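The Second Pair of Hands

The job paid by the hour and the ad said patience required, so of course I lied and applied.

What I did for Seleck, all through November, was put on a headset, pick up two grips, and clean a bathroom I wasn't standing in. The bathroom was in Villalba. I was in my kitchen in Dovodbridge with my socks on the radiator. When I squeezed, the robot squeezed. When I sneezed, well, we don't talk about the mirror.

Constanza Garrido ran my shift, and on the first morning she told me they needed 1,000 good runs of every chore before the robot could have a try on its own. "Good means boring," she said. "If I can tell it was you, do it over."

I had 139 by the end of the second week and she could always tell it was me.
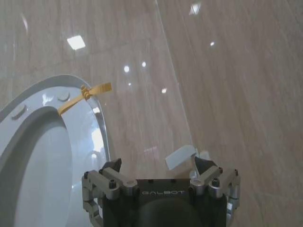 My trouble was that I clean like my grandmother, Elba Urrutia, who raised me and who attacked every bathroom of her life as if it owed her money. She went in circles. She tapped the wall twice before she started. She talked the whole time! And I'd be in the headset, circling and tapping, muttering at somebody's tiles, and then Constanza's voice would come into my ear — "You're tapping again."

"Does it matter?"

"It'll learn to tap."

I hadn't thought about that. I thought about it all through lunch, and then I went back in and started on the shower side.
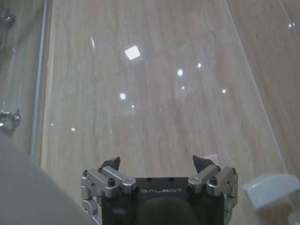

Both fingers open over the floor, bathroom shift.

Joaquín Olivares had the other seat on the bathroom, the night one, and he was everything I wasn't. Long straight strokes, no wasted wrist. They played us his runs as training and it was like watching someone iron a flag. I hated him a little. Then one evening we overlapped on the line and he asked me, kind of shy, how I got in behind the toilet without catching the fingers on anything, because he'd thrown out a whole night of runs trying.

So I told him what Elba told me when I was six. Go in low, come out high, and don't look at your hand, look at where the dirt is. He laughed, and then he went quiet, and then I heard him trying it.

By the time I reached 500 I'd gotten smoother. I'd quit muttering. The tap, though, I couldn't quit, and somewhere in there I stopped wanting to. I'd tuck it into the start of the reach where it hardly showed, two little knocks before the glass.
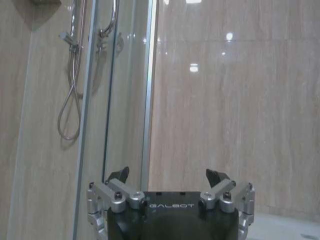

The Try

They let us log in and watch the first time it went alone. Grips down, hands in our laps, all of us in the headsets like people waiting for a bus. Constanza read out a checklist and then she stopped reading and the arms came up without me. It's a strange thing, to see your hands leave.

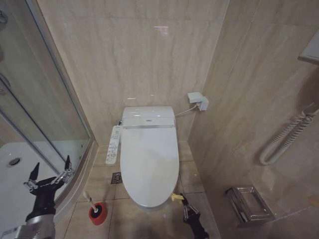 Do you feel anything when it moves by itself? My palms itched, and I kept closing my fingers a half second behind it, like singing along to a song I'd only heard once.

It went in straight, like Joaquín. It slowed down at the corner, like Joaquín. I remember thinking fine, good, he earned it, and I was reaching up to pull the headset off when the left arm drifted over toward the wall and knocked. Two times, not hard.

"Oh, for crying out loud," Constanza said.

I called my grandmother that night and tried to explain it. She wanted to know if they'd paid me for the tapping. Then she wanted to know if it had done behind the toilet, and I said yes, low in and high out, and she said good, and asked what I was having for dinner.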